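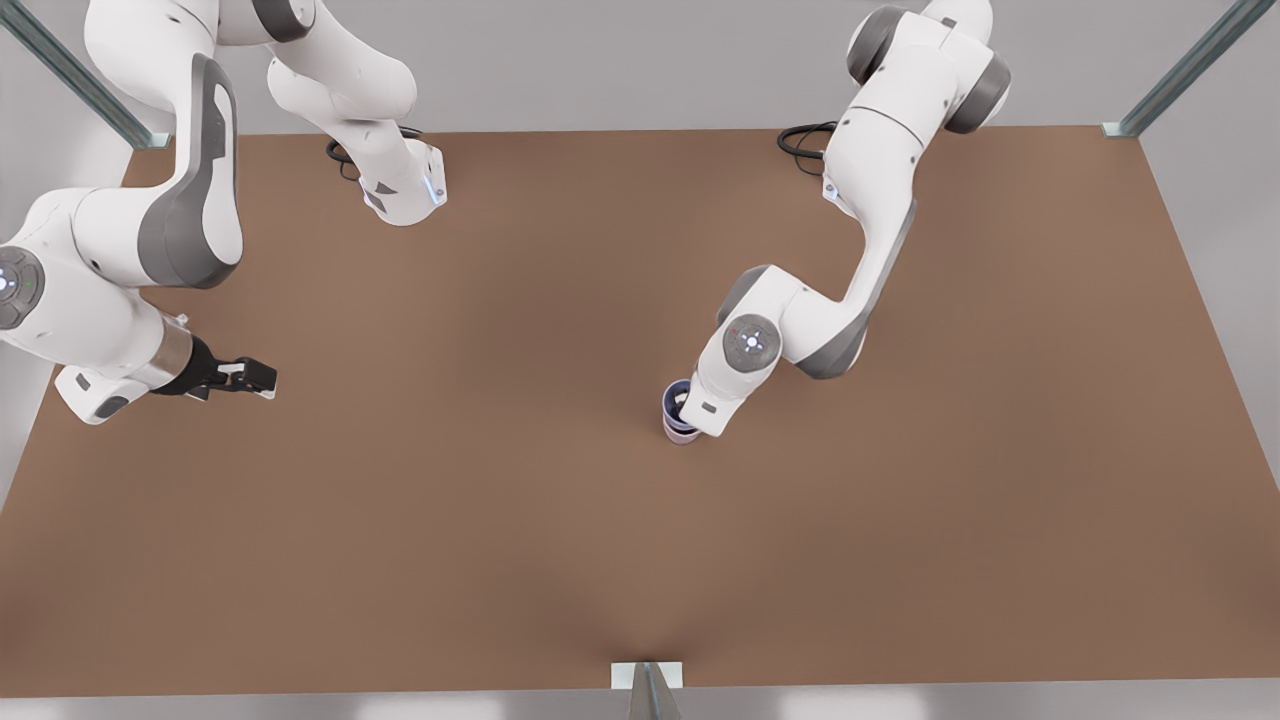
A train's brakes work by pressing. When the driver moves the brake handle, hard blocks called brake pads squeeze against the wheels, or against metal discs joined to them. The rubbing is called friction, and it slows the train. To feel how a weight behaves when its support slows down, think of a small cup, like the dark blue one on the brown table. If you slid the table forward and then stopped it suddenly, the cup would try to keep going. A train also tries to keep going, and it is far heavier than a cup.

Why trains need so much room to stop

Train wheels are made of steel, and so are the rails. Steel on steel is smooth, so the wheels roll easily and do not waste much energy. The same smoothness means they do not grip very well. A car tire is rubber and grips the road much better.

Take a train on the Plultarmont line. It has 4 cars and travels at 60 miles per hour. The driver, Setsuko Kikuchi, starts braking long before she can see the platform. She knows the places along the track where braking must begin, and she learned them during training.

How the air brake works

Many trains use air to push the brakes. A pipe full of squeezed air runs from one end of the train to the other. While the pressure in the pipe stays high, the brakes stay off. When the driver lets some air out, the pressure drops. A valve on each car senses the drop and puts the brakes on.

If the pipe breaks, the air escapes and the brakes come on by themselves. Engineers call this "fail-safe" – when a part fails, the system goes to its safer state.

What signals do

Signals tell the driver whether the track ahead is clear. The track is divided into lengths called blocks. On many lines, only one train at a time is normally allowed in each block. A red signal means stop. A yellow signal often means the next one may be red, so the driver should slow down now.

Words to know

Friction: a force that slows things that rub together.
Valve: a part that opens or closes to control air or water.
Block: a length of track protected by a signal.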